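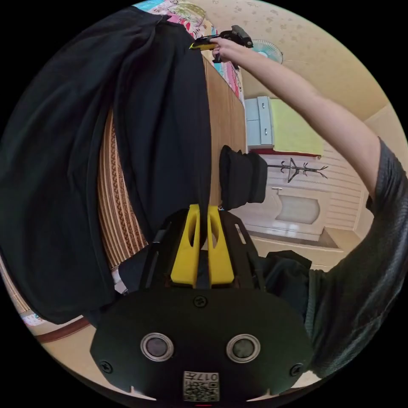

Trousers

Trousers are a garment worn from the waist to the ankles, which covers each leg separately. In this they differ from skirts, robes and dresses, where one piece of cloth goes around both legs. In British English the word is trousers, while in American English the usual word is pants. In Britain, pants are underwear, and this difference is a well-known cause of confusion between speakers of the two varieties.

Name

The word trousers is nearly always used in the plural, also when only one garment is meant. For counting, people say "a pair of trousers" or "2 pairs of trousers". The singular form trouser is found mainly in the clothing trade and before another noun, as in trouser leg or trouser press. Older forms of the word came into English from Gaelic.

History

Trousers were known in Central Asia in ancient times and are connected with the riding of horses. The Greeks and the Romans considered them for long a dress of foreigners, but Roman soldiers in the colder provinces began to wear short ones. In Europe, men of the upper classes later wore breeches, which ended at the knee, together with stockings. Long trousers were then the clothes of sailors and working people. At the beginning of the nineteenth century they became usual for men of all classes.

In Western countries women wore trousers seldom before the twentieth century, except for certain kinds of work and for sport. During the two world wars many women wore them in factories, and after this the custom spread slowly to daily life. In some schools and offices they stayed forbidden for women much longer.

Parts

The upper edge is usually finished with a waistband, which may have loops for a belt. The opening at the front is called the fly and is closed with a zip or with buttons. The seam on the inner side of the leg is the inseam (in Britain also the inside leg), and its length is used together with the waist for giving the size. The lower end of the leg may be plain or turned up. Most trousers for men have 4 pockets, of which two are at the sides and two at the back.

Materials

Wool is common for formal trousers and cotton for everyday ones. Linen is preferred in hot weather, although it creases easily. Jeans are made of denim, a strong cotton cloth with a diagonal weave. Many modern fabrics contain a small part of elastic fibre – this makes sitting and bending more comfortable.

Care

Cotton trousers can mostly be washed in a machine, and dark colours keep better when they are turned inside out. Woollen ones are often cleaned dry. To keep the crease, they are hung by the lower ends or folded over the bar of a hanger.

See also

Breeches
Jeans
Shorts
Braces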